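Trarum Home Task Pack for Humanoid Robots

Software and scene library for testing household chores in simulation
Supplied by Cinitska, Hamilton, Ontario

Price: $450 per seat, per year
Delivery: download link by e-mail
Current release: June

What the product is

Trarum is a library of simulated rooms and chores for people who develop or buy humanoid robots. You load a room, choose a robot model, choose a chore and let the controller try it. At the end you receive a report which says if the chore was completed, where it stopped and what was touched on the way.

The pack contains 65 rooms and 276 chores. Most of the chores are small ones: push in a chair, carry a cushion to another room, close a drawer, pick up a sock from the floor, wipe a table, bring a cup to the sink. We chose them because this is what our customers ask about. Very few people have asked us for a robot that can do a backflip.

Can robots do these chores yet?

We are asked this every week, so we give here our answer as it stands. Some of them, in some rooms, with somebody near. For our June release we ran 1,803 trials with the reference controller which comes with the pack. Picking up soft things from an open floor went well. Moving furniture went badly, and armchairs were the worst of all. The robot must bend, find a place to hold, and pull without losing its own balance, and the chair does not always slide in the direction expected.

We do not hide these results. They are in the report folder of every download, also the failed trials, and you can replay each one from any side.

The furniture group

This group was prepared by Ngozi Haruna and Fiachra Rafferty. It covers dining chairs, stools, side tables and armchairs with open frames or closed sides. Each item has its own weight and friction, which you can change in the settings file. Floors can be changed too. A chair which moves easily on parquet may stay where it is when you put a carpet under it, and a controller that was tuned only on the first floor will often push until it falls.

The upstairs sitting room is the room we recommend to begin with. It has one armchair, a stair opening with a glass balustrade, and a good piece of free floor for the robot to approach. 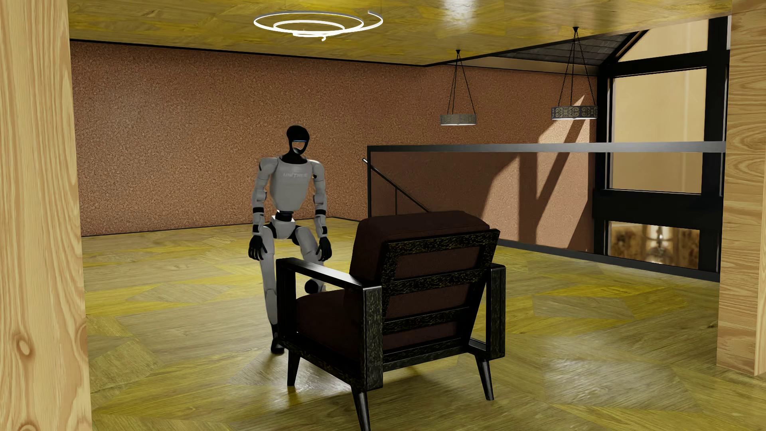
Upstairs sitting room, with Unitree humanoid and brown armchair.

The stair opening matters more than new users think. In the default settings, any trial in which the robot touches the balustrade is marked for review, even when the chair arrives at the correct place. You may turn this off, but we advise to leave it on until you know your controller well.

What is included

65 rooms, with day and evening lighting
276 chores with start and finish conditions
Reference controller, with source code
Report viewer for Windows and Linux
Results of the June trials
Printed quick guide, if requested with the order

What is not included

Robot hardware
Robot model files which need a licence from their manufacturer
Computer or graphics card

Using the results with a real robot

A good score in Trarum does not mean that your robot is ready to work in a home. Real cushions fold, real floors have crumbs on them, and people walk in without warning. Bukola Ogbonna, who looks after our support desk, asks customers to repeat each chore with a real robot in a closed area before anybody else is in the room. She can send you her checklist for free, also if you have not bought the pack.

For workshops and small factories we have a separate pack, Butalex, with trolleys, bins and shelving. It uses the same viewer and the same report format. Owners of Trarum pay a lower price for it, please ask for a quote.

Comments from users

"We wanted to know if our robot could tidy a lounge room. Now we know that it cannot, and we know which part to work on first." Danjuma Etim, Mamo

"Setup was slower than I hoped, the settings file has too many lines. The replays are very useful." Sheyla Ayala

Ordering

Write to our sales desk with the name of your organization, the number of seats and the robot model you plan to use. Schools and colleges may ask for a trial seat, which works for one term. Invoices are in Canadian dollars. Support is by e-mail in English, and we try to answer in two working days.

Page updated Thu 30 August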